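Garnet ring, stone loose after resize. Who pays?

Forum: Jewelry Talk > Repairs and Regrets

mossagate_
I need somebody to tell me whether I'm being unreasonable, and I'm prepared to hear it.

Bought a secondhand garnet ring in August. Oval stone, yellow gold, four prongs, nothing fancy. It was an 8 and I'm closer to a 6 on a cold morning, so I took it to Trorkov, the repair counter upstairs in the Sutherland arcade. They charged me $55 to size it down. Looked great. I wore it to work, to dinner and to one very boring wedding, and a couple of weeks later I noticed the garnet clicking when I tapped it with a fingernail.

I went back. The man at the counter held it up, said "huh," and told me tightening the prongs would be extra because the ring was "old when it came in." Well, yes. So was I.

Is that normal? I thought checking the stone was part of a resize.

pliers_and_regret
Bench jeweler here, semi-retired. When you bend a shank down two sizes the whole top of the ring moves a little. Prongs that were holding fine can open up a hair. Any shop worth its rent checks the stone before and after, and snugging four prongs is a few minutes of work. I'd have done it free and grumbled.

Stop wearing it until it's fixed. A clicking stone is a stone with travel plans.

tinkerbelle55
I'm going to disagree with the professional, sorry. I worked the front counter at a repair place for years, and half of what came over it was worn to nothing. If the prongs were thin already, that isn't the sizing's fault. Did they write anything about the prongs on the ticket when you dropped it off?

mossagate_
The ticket says "YG ring, red stone, size dn." That's the entire literary work.

tinkerbelle55
OK, then I'm moving half a step toward your side. If they saw worn prongs they should have written it down. Only half a step, though.

pliers_and_regret
"Red stone." I used to work with a guy who wrote "ring, round."

kiln_it
Get a second opinion before you argue with anybody. Illum does a free look if you go early, before the engagement ring crowd. Ask them one question: are the prongs worn or are they just lifted? If they're lifted, go back to Trorkov and be polite and immovable. If they're worn, you need new tips and it's your bill either way.

Mine were worn. I paid $155 for four new tips on a ring that cost me less than that. I've made my peace with it, mostly by not telling my husband.

grumblecut
Unpopular view: it's a garnet. Put a dab of jeweler's glue under it and live your life.

pliers_and_regret
Please don't. I've spent more of my working life picking glue out of settings than I have setting stones, and the next jeweler will charge you for the privilege.

grumblecut
My glued one has held for years.

pliers_and_regret
So has my brother-in-law's muffler.

mossagate_
Nobody is gluing anything. I took kiln_it's advice and went to Illum this morning. The woman there put it under the scope and let me look, which was a mistake, as I now know what hand lotion looks like when it's been living under a garnet. Verdict: three prongs are lifted and one is worn thin. So everybody here gets to be right, congratulations.

While I have your attention, she also asked what I do with my hands all day, in the tone a dentist uses about floss. I wear my rings for everything. Dishes, cooking, the garden, all of it. I have a little dish from Sanditz that I'm supposed to drop them into and it mostly holds rubber bands.
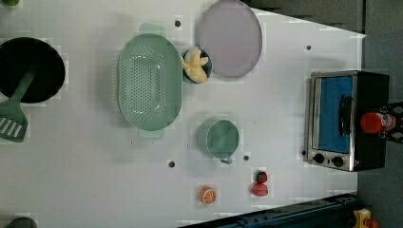
So my new rule is that the garnet comes off when I walk in the door and goes straight into the Sanditz dish, and the rubber bands can find somewhere else to live. I give it until the end of the month. Meanwhile, what do I say to Trorkov about one worn prong and three lifted ones? I'm bad at this. I apologize to vending machines.

tinkerbelle55
Ask them to tighten the three at no charge and quote you for the fourth. From behind the counter I can tell you that's the customer we said yes to. The one who wanted the whole thing redone for free got the manager, and the manager got to be unhelpful for a living.

kiln_it
Seconding that. And ask them to write down what they did this time, in words.

grumblecut
Or glue.

mossagate_
Update for anyone still here. Trorkov tightened three prongs for nothing and is retipping the fourth at a price I can live with. The same man said "huh" again. I pick it up later this week. The new ticket says "YG ring, garnet, retip 1, tighten 3," so he has it in him after all.

pliers_and_regret
Good result. Tap it with your fingernail before you leave the counter.

tinkerbelle55
And don't stand over a floor vent when you do it. Ask me how I know.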